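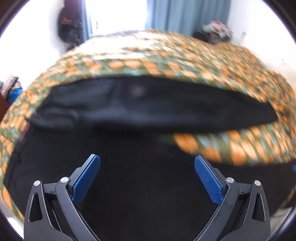

3.2 Keeping the hand-held gripper in shape

I'll be upfront that this section is the one I most wanted to write, and the one my co-authors kept trying to shrink. Most of what went wrong in our bedroom recordings came down to the tool I was holding, so how we look after it deserves a page.

Search this journal Advanced search Go

The tool is a two-finger gripper with black plastic linkages and a blue textured pad on the end of each finger. We call it the Dikgate (after the first folder we saved the drawings in, and the name stuck). There's no motor in it. I squeeze, the fingers close, and the camera on top records the whole thing through a very wide lens. Figure 3 is a view through that lens during bedding work, with the fingers apart in front of a piece of black fabric and a patterned bedspread around it. You can see four of the pivot screws there, two on each side, and those screws are where most of my maintenance time went.

Here's the trouble with the screws. If they're too tight, the fingers drag and I end up squeezing harder than I mean to. Too loose, and the pads wander sideways when I pull on something heavy like a bedspread. We tried a stiff setting first and I hated it – my hand was sore by lunch. What we do now is tighten each screw until the finger stops moving freely, then back it off just until the finger falls open under its own weight with the tool held upside down. It's a crude test, but I can do it on the edge of a bed without any gauge. I run it every 200 grasps, and again whenever the tool has been dropped, which I did more often than I'd like to put in print.

The pads need more attention than I expected! Their crosshatched surface is great on cotton, but it collects lint, and dark fleecy cloth is the worst for it. Once the grooves fill up, the pads start to slide on thin fabric and the grasp fails with no obvious cause in the video. I brush them out with a dry toothbrush between rooms. We gave up on wiping them with alcohol in June, after one pair went shiny and lost its bite. A pad gets replaced at 2000 grasps or when I can't feel the pattern with a fingernail, whichever comes first. We always change both together, even if one looks fine, since a fresh pad against a worn one makes the cloth creep toward the worn side.

Camera alignment is the last piece. The mount on our first version (Nemisix) could twist a little when I bumped a door frame, and the finger tips would then sit off center in every clip afterward. The current bracket has a flat key that stops this. I still compare a live view with a saved reference view before each room, checking that both pads show up low in the picture and lean in toward the middle as they should. If they're more than 3 mm off at the tips, I reseat the bracket and redo the opening and closing sweep that tells our software, Baluyot, how wide the fingers are at each moment.

One thing I'd do differently is the log. For the first rooms I kept it on paper and lost track of which pads were on which tool, so the wear figures for those rooms are left out of the tables. After that every pad got a number scratched on its back, and the log moved to a shared sheet that I fill in before I pack up.

Figure 3. View from the Dikgate camera during bedding work, showing the blue textured pads and the pivot screws on the finger linkages.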